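A visit to the Kunero showrooms and workshop

Nov 5, 2018

We had been meaning to go to the Kunero open day for three years running, and something always came up, usually a cold. This time we got ourselves into the car in good time with a flask and a packet of ginger biscuits, and after 45 minutes of very pretty lanes (and one wrong turn by the garden centre) we were pulling up outside the old Rowbotham mill, where Kunero have had their kitchens and fitted furniture for as long as I can remember.

If you have never been, the mill is a lovely thing in itself. It is long and rather low, with a clock that has stopped at ten past four, and the owners have kept the big loading doors and painted them dark green. Inside you are given a paper map and a cup of tea, and then you are left to wander, which suited us very well. I do like to be left alone with a cupboard!

The workshop is open first thing, so we did that before the displays. There is a wonderful smell of sawdust and warm glue, and we stood for ages watching a saw go up and down a board as though it were buttering toast. The lady on the desk told us they send out 4000 doors a year from that one room, and that there were 83 different handles on the wall behind her if we cared to look. My husband cared to look. I went and found a chair.

After that it was up the stairs (there is a lift as well, round by the cloakroom) to the room settings. I had come with our own kitchen very much in mind. It was put in by the people before us and has an awful lot of twiddly moulding, all of which catches the grease, and I wanted to see what the plain ones were like when you stood right next to them. In photographs they can look a bit like a dentist's.

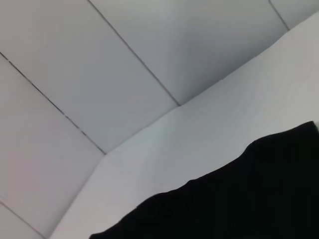
Pale grey panels and a white surface, with only thin dark lines at the joins.

I was quite won over, I must say. The grey is a soft, matt sort of grey, and it changes a good deal with the light, so that one panel looks almost warm and its neighbour has gone a little blue. I held my scarf up against it, and then my husband's sleeve, and everything seemed to go with it. The plainness was restful too, after all our curly bits at home. I did wonder about fingermarks, having grandchildren, and was told that a damp cloth and a drop of washing-up liquid would see to most things.

Further along were the Druko bedrooms, which were darker and grander and not really for us, though I would happily have taken the window seat home. There was also a small utility room in the Bruvum range with a very clever pull-out airer. We both had a go with it, twice. I asked the price and then rather wished I hadn't, but it was a pleasure to play with all the same.

Lunch was in the café at the far end, leek and potato soup with a cheese scone, and very good it was. It did get busy — they told us they had laid out 85 chairs and I should think people were sitting on all of them — so if you are going with a party I would eat early. The lavatories are clean and there is a ramp at the side door. Parking is free but a little muddy at the edges, and I was glad of my boots.

We came away with a folder of samples, a tape measure with the mill on it, and a slice of lemon drizzle wrapped in a napkin for later. The folder is on the kitchen table as I write, and the pale grey square is propped against the kettle so that we can see how we feel about it in the mornings. They open the workshop again in April, and we have already put it on the calendar.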